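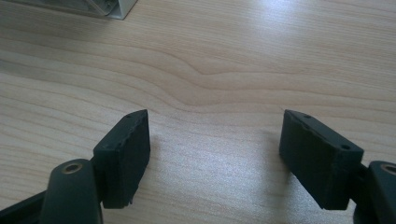
Pads open over the bench, left one fraying at the bottom corner

Gorora forum > Hand-held grippers > Faults and safety

Thread: Right jaw snapping shut on its own, pinched finger

tallowby wrote:
Posting quick before I go back in. Pair of hand-helds, the right one closes by itself. No trigger. Did it twice before lunch, second time my thumb was between the pads. Not broken, nice purple nail though. Left one has never done it. Firmware is whatever came on them in September.
Anyone else? We've got 300 sorting runs to get through and I've done 17.

pennyfarthing_k wrote:
Stop using it. Seriously. Unplug the thing.
Does it happen when you bend the cable near the grip? Ours did, broken strand inside the sleeve. Looked perfect from outside.

oddjob wrote:
Cable, my foot. Its the trigger sensor drifting. Recalibrate, carry on. People on here always shout cable.

pennyfarthing_k wrote:
And if it isnt the sensor he gets another thumb in it. Calibrate AFTER you know its safe.

tallowby wrote:
Cable hangs straight down off the side of the table so it does get tugged a fair bit when I reach in. Will try wiggling it tonight, pads empty, fingers well out.

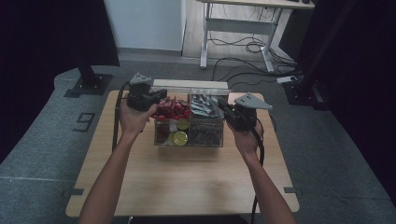
Emiliano Toledo
Moderator, bench support

Moving this to Safety. Same sort of job as the picture, yes? Both hands in, one gripper either side of the divided box. Then your hands are close together for most of the run and a jaw that shuts by itself is a stop-work fault. Please don't "carry on".

Two causes we've had on here before. Strain on the cable where it enters the body, and a trigger spring that doesn't come all the way back. They feel the same in the hand. Log the trigger value and you can tell them apart - a bad cable jumps, a tired spring creeps.

oddjob wrote:
Fair enough on stopping. Still say sensor. Mine went at 2,000 closes, near enough to the day it was out of warranty, and Carrasco swapped the board and it's been fine.

tallowby wrote:
Ok logged it. 100 closes, hands off between each. Value sits flat, then jumps to full when I pull the cable down. Flat again when I let go. So not creeping.

pennyfarthing_k wrote:
:)

oddjob wrote:
Could be the connector on the board. Not the same thing as the cable. Just saying.

Emiliano Toledo wrote:
He's right that it could be, swap left and right cables and see if the fault moves. Power off first. And have a look at the sweets end of the box too, anything piled up over the rim means you're reaching in higher and pulling more slack than you think.
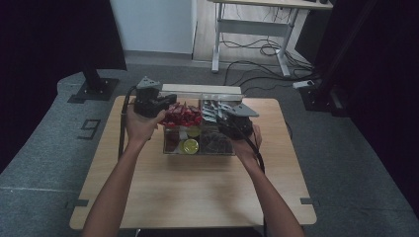
What to do before anyone picks it up again (pinned by moderator)

1. Power off, tag the gripper, tell whoever shares the bench.
2. Swap cables, log again, post both logs in here.
3. Leave a loop of slack and clip it, so the pull isn't on the plug.
4. Fingers off the pads whenever it's live. To clear a stuck packet, unplug.

tallowby wrote:
Fault moved to the left one with the cable. New cable coming from Ganunari. Thumb still throbbing, cheers all.

oddjob wrote:
Check the spring while you've got it apart anyway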